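How Does the Internet Get to a Small Town?

When you watch a video at home, the pictures and sound may come from a computer hundreds of miles away. They travel to you through a network. Part of that network has to reach your street. 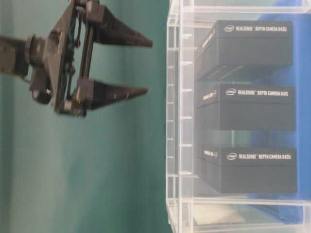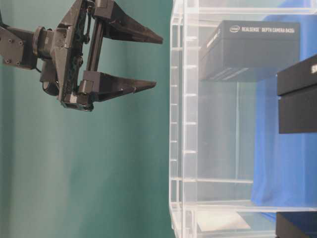
Many towns use fiber cable. A fiber is a thin strand of very clear glass. Messages go through it as flashes of light. The flashes are so fast that your eyes could not follow them.

Let's look at a town called Vadcombe. It has 1,124 homes. The main cable comes in from Hirine, the next town over, which is 17 miles away. It runs along poles beside the road. In some places it goes under the ground inside a plastic pipe.

The main cable ends at a small building. From there, smaller cables branch out to each neighborhood, the way a tree branches out from its trunk. The last piece of cable goes from the street to the house. Workers call this piece the "drop."

Inside the house, a box changes the light into electrical signals. A router then sends the signals to tablets and computers, either by wire or by radio waves. The radio kind is called Wi-Fi.

Why did Vadcombe have to wait for fiber?

Cable costs a lot to put in. In a city, one mile of cable can pass hundreds of homes. On Flestier Road, outside Vadcombe, one mile passes only a few. The first 355 homes were connected in August. They were the ones closest to the small building. Farms farther out came later.

Words to know

Fiber: a thin glass strand that carries light
Drop: the cable from the street to a house
Router: a box that shares the internet inside a home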